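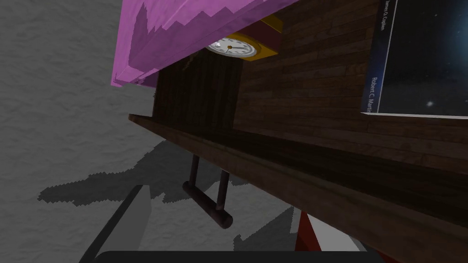 ## The sixty-minute evening

I have now read four books about getting more out of the evening, and I'd like some of those evenings back.

The latest is the one Radoslava Vaněk lent me, with half the pages folded over and a bus ticket marking the chapter on "reclaiming the golden hour". The golden hour, for anyone who has been spared it, is the 60 minutes after you get home. You are supposed to guard it. You don't sit down, you don't look at your phone, you don't open the post. You do the thing you care about most, whatever that is, and after a month of this you have learnt Portuguese or built a canoe.

I tried it in May. I gave it the full month because Radoslava said I always pack things in early and then complain about them, and she has a point.

My thing was going to be drawing. I used to draw a bit, badly, and liked it. So I came in at ten past six, hung up my coat and sat straight down with a pencil. By half past I was hungry. By twenty to seven I was hungry and cross, drawing a jug with no affection for it whatsoever. The book says that hunger in the golden hour is "often a form of avoidance". I'd had a cheese roll at noon. It was a form of hunger.

What bothers me is how these books do their sums. One hour a day is 365 hours a year, they say, and look what a person could do with that! But the hour they are so pleased to have found was never lying about spare. It was the hour in which tea got made, the bins went out and somebody rang my mother. In the book those jobs have no weight at all. They get "batched", or they move to "the edges of the day", and I notice the author never says what was at the edges before.

Guoqing Tian, who I share a desk with at Trutgate, thinks I'm being unfair. He gets up at five to practise the clarinet (I've asked what his neighbours think, and he changed the subject) and he says the trick is simply picking a time and not arguing with it. Fine. I can believe that works for Guoqing. He goes to bed at nine and eats the same lunch every day. I suspect he would have learnt the clarinet whatever book he'd read, or if he'd read none.

Then there is the evidence, or the thing that stands in for it. Chapter three rests on a survey of 1,013 readers, most of whom said they felt "more in charge of their time" after trying the method. Readers of what? Of the author's own newsletter, according to a note at the back in very small type. People who sign up for a newsletter about golden hours are quite likely to enjoy a golden hour. I'd want to hear from the ones who stopped opening the emails.

I did get something out of the month, and I'll put it down in the interests of fairness:

- eleven drawings, 2 of which I'd show another person
- a fairly strong dislike of that jug
- the habit of leaving my phone in my coat pocket until after tea, which I've kept

The last one is worth having, I'll admit. It didn't need 300 pages, though — my aunt in Tunadside has been saying it across the dinner table for years and never charged me for it.

As for the drawing, I've gone back to doing it on the train, where I'm trapped anyway and there's no jug. I filled most of a page between Brurov and home last week. Some of it was the back of a man's head. It was a better head than anything I managed during the golden hour, and I'd had a sandwich.

Radoslava wants her book back by the end of the month so she can lend it to her brother. She has already told me there's a follow-up about mornings.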